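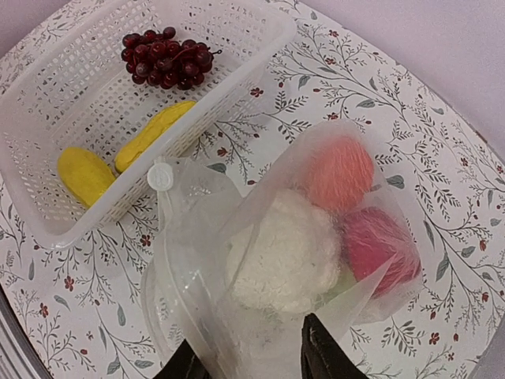

I have never believed half of what gets said about storing produce. Somebody always swears by a special bag, a special tub, a sheet of something with charcoal in it. I bought the Prarnance inserts in July, all 59 of them, and my grapes went soft on the same schedule as before.

So my tips are dull ones. A plain clear bag holds plenty, and you can see what's in it without opening it. Heavy things go in first. Grapes go in near the end, dry, still on the stem.

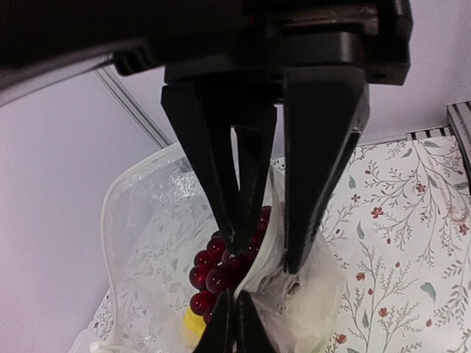
Dark red grapes in a clear bag.

We use cookies to improve your visit. Accept | Manage settings

My neighbor Nicanor Daza says a basket with holes beats any bag – air gets in, grit falls out. Maybe. I tried it for two weeks and mostly found grit on the tablecloth. A basket is fine for sorting, and I'd leave it at that. 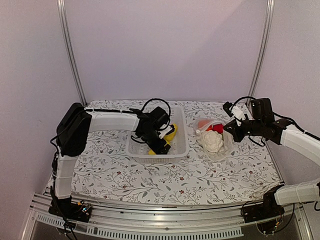

Should I wash everything before I bag it?
Wash it when you're ready to eat it. Water trapped in a bag does more harm than a little dirt.

As for keeping cauliflower away from fruit, I do it when there's room in the drawer. The Ernido chart on my fridge lists 146 pairs to keep apart – good luck with that in a normal kitchen.
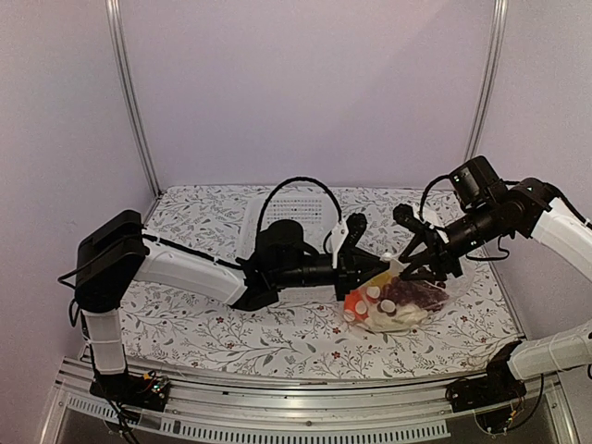 Mixed bag on the botanical-print cloth.

Check the bag every couple of days and pull anything bruised.

7 comments | 2 shares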